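Moss Between Pavers: What I'd Skip

Every spring the same remedies come around again, and every spring somebody tells me to pour vinegar on my walkway. I have tried it. The moss went brown, looked terrible for a while, and was back by September. Household vinegar scorches the top and leaves plenty behind to regrow.

Boiling water does a little better, if you enjoy carrying kettles across the yard. I can see it for a few stubborn joints by the back step. For a whole patio, no thanks.

Bleach I won't use at all. It can spot colored pavers and it runs straight into the flower bed. Baking soda has its fans too. Mitra Pakzad wrote in to say a box of it cleared her side path in Purnedstead, but she also scraped the path first, and I suspect the scraper deserves the credit.

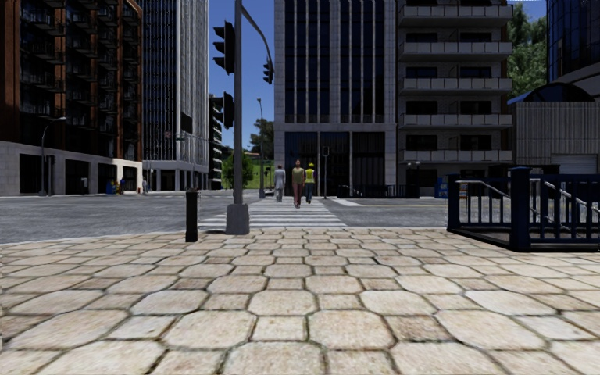 Dark, mossy joints between hexagonal pavers.

So, scraping. Use an old flathead screwdriver or a hooked patio knife, and do it the day after rain when the moss lifts in strips. Sweep up what comes loose or it will settle into the next joint over. A kneeling pad is worth having. The long-handled wire brushes are fine on straight joints and annoying on anything with angles.

Pressure washers I have doubts about. A neighbor rented one that put out 4,000 psi and blew the sand clear out of his joints, and then the pavers started to rock. If you must, use a wide fan tip and keep it well back.

Refill with dry joint sand, brushed in from two directions. Polymeric sand costs more and the bag makes big promises - mine held up in the sun and grew moss again in the shade under the maple. Trimming that maple did more good than the sand.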